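Notes from the Open Day at the Furthorpe Automation Center

Posted May 2025

The Furthorpe Automation Center opened its doors to the public this spring for the second year in a row. Readers of this blog will recall that I was unable to attend the first of these events, and several of you wrote in afterward to ask when a report might appear. I am pleased to be able to offer one now. What follows is a personal account. It has not been reviewed by the Center or by any of the firms that took part.

Admission was free, but places were limited to 600 across the day, and visitors were asked to reserve a time slot in advance. Mine was the first of the morning. Registration was handled at a long counter in the main lobby, where each visitor received a paper badge, a floor plan and a card listing the demonstration times. The floor plan was printed at a size that some visitors may have found hard to read. I would respectfully suggest a larger version next year, or a wall chart near the stairs.

The Center occupies a former textile building on the east side of town. The ground floor holds the large equipment, including a packing line operated by Helatus and a welding cell that was not running on the day. The upper floor is divided into smaller rooms used for research and training. Visitors were free to walk the ground floor at their own pace, while the upper floor was open only to guided groups. Each group was led by a member of staff and moved on at the sound of a bell.

The Helatus packing line

Most visitors began with the packing line, and I did the same. Helatus supplies equipment to food producers in the region, and the line on show was arranged to place sealed pouches into cartons. A large screen above the guard rail gave the speed of the line, which held steady at 33 cartons per minute for as long as I stood there. The staff member on duty explained that the line can run faster, but that a slower setting had been chosen so that the public could follow each step.

Questions from the floor dealt mainly with safety and noise. The line stops when any gate in the guard rail is opened, and this was shown twice at the request of a school group. On the subject of noise, the answer was frank. The air supply is the loudest part of the system, and ear protection is required for anyone working a full shift beside it. Visitors were offered foam plugs from a box near the entrance to the hall. I took a pair and was glad of them.

I had hoped to see the carton erector at the far end of the line, which was described in the March newsletter. It had been closed off for maintenance. A printed notice apologized for this and gave a short account of how it works, with a diagram.

The Yurchenko training room

The first stop on the upper floor was a training room equipped by Yurchenko, a firm that runs short courses for plant technicians. There was no moving machinery here during my visit. Instead, our guide presented the course outline and passed around a teach pendant, the handheld control unit with which an operator moves an arm and records positions. It is heavier than it looks. The enabling switch on the back must be held at a middle position, neither released nor squeezed fully, and several members of our group found this awkward at first.

The basic course lasts 2 weeks and ends with a practical test. Our guide noted that applicants need no background in programming, and that former machine operators often do well. I asked whether evening sessions were planned. They are under consideration, but no date has been set. For readers who work shifts, as many in this area do, I believe an evening course would be of real value, and I have said so on the comment form.

The room itself was well kept, with good light and enough chairs for everyone. The talk ran somewhat over its time, and the bell sounded before all questions had been taken.

The Lerkora research group

The part of the day I had most looked forward to was the session with the Lerkora group, which studies how a robot arm can learn to move objects on a table by pushing them. The group's room is at the end of the upper corridor. Visitors stood behind a rail, and a researcher gave a talk of suitable length before and during the demonstration.

The talk began with a fair question: why study pushing at all, when most people think of robots as machines that grab things? The researcher's reply was that a great deal of useful work is done by pushing. A person clearing a desk slides papers and cups aside without picking up each one. Parts on a feeder are nudged into line. A package that is too wide or too heavy to grip can still be moved along a surface. Pushing is also harder to predict than it seems. The way an object turns depends on its shape, on where it is touched, and on the friction beneath it, and small errors build up over the course of a long task.

For this reason the group keeps its equipment simple. The work is done with small blocks of several shapes and colors on a flat board, and the arm carries only a plain rod. An instruction is given in ordinary words, such as a request to bring two colors together or to move one shape away from the rest, and the system must choose its pushes from what its camera sees at each moment.
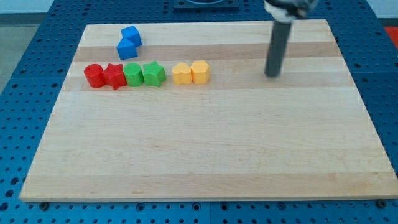

Can an arm that only pushes pick up a block that has fallen off the board?
Someone has to put it back by hand, as the rod has no means of holding or lifting anything.

The researcher was open about the limits of the work. Round shapes are troublesome in their own way, as they tend to roll around the tip if the contact is slightly off center. Shapes with points can catch on their neighbors. When two blocks are close together, moving one without disturbing the other takes patience, and the system does not always show it. The group's current benchmark is a set of 50 written instructions, and the results are reviewed by a person as well as by the software. I was grateful for this candor. Public events of this kind can lean toward a polished show, and it was a welcome change to hear which problems remain open.

One visitor asked how the blocks are kept track of when the rod passes between them and the camera. The system relies in part on what it saw a moment earlier, and it may pause or back away to get a clearer view. Another visitor asked about the lighting. Strong shadows were a source of error in the group's early trials, and the lights were changed as a result.

I asked whether the findings had been used outside the laboratory. The reply was measured. There have been early talks with a parts supplier about sorting mixed items on a tray -- no names were given, and I did not press the point. The nearer goal is to have the arm follow a series of instructions in conversation, with a person correcting it along the way.

Practical remarks

The cafeteria on the ground floor was open to visitors until early afternoon. The soup was good and fairly priced. Seating was short at noon, and those planning to attend next year may wish to eat early. Parking on the east lot filled quickly, but the overflow lot across the road had spaces throughout my visit, and the crossing was staffed.

The building has one elevator, located behind the registration counter. It is not marked on the floor plan. A visitor in my group who uses a cane was directed to it only after asking, and I have passed this on to the organizers.

Photography was allowed in all areas except the welding cell. The handouts from the Yurchenko room are available at the front desk of the Center during business hours, and the Lerkora group intends to place its talk slides on the Center's website once they have been checked. I will add a link to this post when they appear.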